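Grasp point regression, long thin objects
Findbridge boards > Manipulation > Results

kultgate_ben
August 30, 2021
We reran the Nigam baseline on the toy shovels. Trained on 1,448 grasps, tested on 100. It likes the shaft. It always likes the shaft, and the center of mass can go hang.

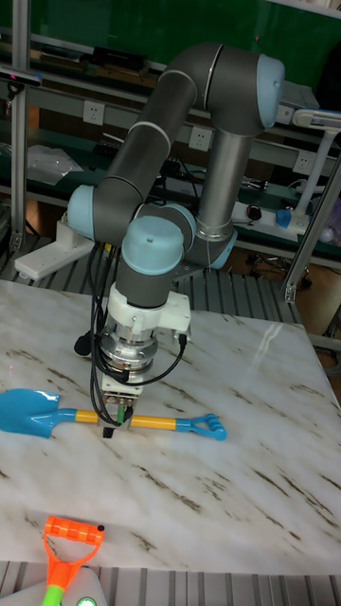
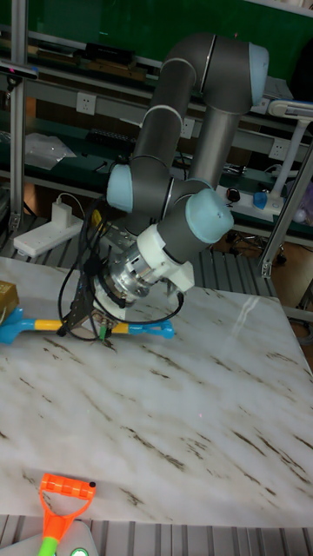

Gripper over the yellow shaft in both.

Re: Grasp point regression, long thin objects

aspanos
The shaft is the only part those fingers fit around. I'd call that good taste. What did you score as a success?

kultgate_ben
Lifted and held for 3 seconds. Drooping allowed.

stillmont_lurker
Then you measured finger friction. Boglárka Somogyi made us score tilt back in June and our lovely numbers went straight in the trash.

aspanos
Disagree. Tilt matters if you plan to dig. Is anyone digging?

kultgate_ben
Not in this budget. I'll post tilt anyway.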